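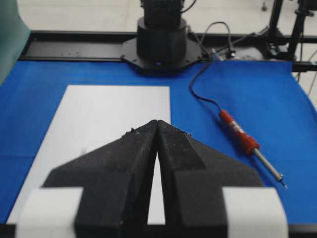

## Week 6: Detention, or who pays for the waiting

Read before class: the Akard rate confirmation and the Sutow gate log, both in the course folder. Bring the rate confirmation on paper if you can. You'll want to write on it, mostly rude things.

Last week we finished with the truck arriving on time. A lot of textbooks stop there as well, and the chapter after that is about warehousing. Between the two chapters sits a driver in a parking lot, and that's this week.

### Terms

**Free time.** The stretch a shipper or receiver gets to load or unload before waiting costs extra. In truckload work 2 hours is the common figure, and it's the one in all our course documents. It's a contract term. Some people will tell you it's the law. Ask them which law and enjoy the pause.

**Detention.** Money owed for holding the driver and the truck past free time. Usually billed by the hour, sometimes in smaller steps, and often capped per day.

**Layover.** Money owed when the wait runs so long that the truck is stuck until the next day. Generally replaces detention past some point. Which point depends on the paperwork, and the paperwork sometimes declines to say.

**Drop trailer.** The carrier leaves the trailer and goes away. Waiting charges on a dropped trailer are a different thing with different free time, measured in days. Don't mix the two in your answers. In casual speech people call both of them detention, and then they argue for a week about different subjects.

**Accessorial.** Any charge on top of the linehaul and fuel. Detention, lumper fees, tarping, extra stops, redelivery. If a charge seems to have wandered in from nowhere, it's an accessorial.

### When does the clock start?

Ask a driver and the clock starts on arrival. Ask a receiver and it starts when the truck is backed into the door and the seal is cut. Most contracts land on something like this:

- Driver early: clock starts at the appointment time.
- Driver on time: clock starts at the appointment time.
- Driver late: clock starts when the facility gets around to you, or there's no free time clock at all and detention is waived.

The third one is where the money goes missing. A good many agreements say a late arrival cancels detention entirely, so a driver who checks in ten minutes late and then sits until dark is owed nothing. You may think this is harsh. You may also have signed it, on page four, under "Miscellaneous."

Clock stops are no better. Candidates include the time the last pallet comes off, the time the paperwork is signed, and the time the truck passes the gate. On a quiet day these are minutes apart. On a bad day the last pallet comes off before lunch and the person who signs has gone to it.

### Worked case: the Hakala load

Freya Bickerstaff gave us this one from her time on the carrier side, and she has kindly let us keep using it. The shipper is Hakala, the broker is Akard, and the receiver is the Sutow distribution center. The load was 22 pallets of boxed shelving with a live unload and an 8:00 a.m. appointment on a Saturday.

| Event | Time | Source |
|---|---|---|
| Gate check-in | 7:40 a.m. | Sutow gate log |
| Assigned a door | 9:25 a.m. | Driver's text to dispatch |
| Backed in | 9:35 a.m. | Driver's text to dispatch |
| Last pallet off | 12:50 p.m. | Receiver's tally sheet |
| Paperwork signed | 1:30 p.m. | Bill of lading |
| Gate out | 1:45 p.m. | Sutow gate log |

The rate confirmation gives two hours free from appointment time, and detention "until released." It doesn't define released. It does define "Carrier," at length, three separate times.

Work it through:

1. Free time starts at 8:00, since the driver was early. The twenty minutes before that belong to no one.
2. Free time ends at 10:00.
3. If released means the last pallet, detention runs 2 hours 50 minutes.
4. If released means signed paperwork, it runs 3 hours 30 minutes.
5. If released means out the gate, it runs 3 hours 45 minutes.

Three answers, all of them reasonable, and the confirmation also says detention is paid in whole hours only. Round down and your choices become two hours, three hours, and three hours. So the gap between signed and gate out is worth zero, and the forty minutes spent looking for someone with a pen is worth a full hour.

The carrier billed four, having rounded up. The broker offered two. They met at three, which either of them could have reached with a pencil on the first day. It took until January.

Put the clause language in your notes as it should have been: *detention ends when the driver receives signed delivery paperwork, as shown by the time written on it.* One sentence. Note the last part. A signature with no time beside it proves that somebody, at some stage, owned a pen.

### Notice requirements

Read this section twice. Claims die here more than anywhere else.

Most broker agreements require the carrier to give notice **before** free time expires. Typical wording asks for it thirty minutes or an hour ahead, by phone, email, or through whatever tracking app the broker is fond of that quarter. A perfect set of timestamps sent the following Monday can be refused on notice alone, and often is.

In the Hakala case the driver texted dispatch at 9:25. Dispatch emailed Akard at 9:31. The claim lived because of that email. The driver's own text would probably not have counted, as it went to the wrong company, and it was also mostly about the vending machine.

From the broker's seat, notice has a real use. The broker can call the receiver while there's still something to fix. From the carrier's seat it can feel like having to announce in advance that you plan to be annoyed. Both views will turn up in your reading. Try to hold both through the assignment.

### What counts as proof

In rough order of how much trouble people give you over them:

- In and out times written on the bill of lading and initialed by the facility
- Gate log or check-in kiosk printout
- Location pings from the truck or the driver's phone
- Messages between driver and dispatch
- The driver's memory, however vivid

Location pings deserve a word. They show that the truck was near the building. They don't show it was checked in, and a receiver will happily suggest the driver was napping on the shoulder. Get the pings anyway and put them next to something with initials on it.

Our sample file also contains a Prolodent export. Prolodent is the yard scheduling program used at Sutow, and it records a "departure" when the door is reassigned to the next truck. This may be before the previous truck has gone anywhere. Several of you will use that column as the gate-out time. It's a trap, and I've now told you so in writing.

### Does detention pay for the wait?

Often, no. The hourly charge may cover the driver's time and part of the truck's. It doesn't cover the next load, missed because the driver ran short of hours. Suppose that load paid $800. Three hours of detention won't bring it back, and no clause in the Akard paperwork even tries.

There's also the question of who ends up with the money. The receiver causes the delay. The shipper has the contract with the broker. The broker has the contract with the carrier. The receiver, in many cases, has no contract with any of them except to buy shelving. So the bill travels up the chain toward someone who wasn't at the dock and has no power over it, and who reacts about as you'd expect.

Reece Hebden's guest session on the receiving side covers this from the other end. His point, shortened: his dock crew was scored on pallets moved per shift, with no score at all for trucks waiting outside. The crew did well on what it was scored on. He later added average turn time to the weekly sheet, and the waits came down. So did the pallet count, a bit, and he got a phone call about that too.

### For discussion

Pick a side before class and be ready to be moved to the other one.

- Should late arrival wipe out detention completely, or only shift the clock? Does it matter why the driver was late?
- Akard pays carriers detention only after the shipper has paid Akard. What does that do to a small carrier with one truck? What would you ask for in its place?
- Some carriers keep a private list of slow receivers and quote them higher. Is that a better fix than billing detention? Who can see the price, and who can't?

### Assignment

Rewrite the detention section of the Akard rate confirmation. One page, ordinary type size, margins left where you found them. It has to cover:

- clock start for early, on-time, and late arrivals
- clock stop
- rounding
- notice, including who gets it and how
- accepted proof
- the point where detention becomes layover

Then run the Hakala times through your version and show the result. If your own clause gives two possible answers, say which word caused it and leave the word in so we can look at it together.

Don't use "reasonable" more than once. Last term's record was eleven.

Next week: lumper fees. Bring your receipts.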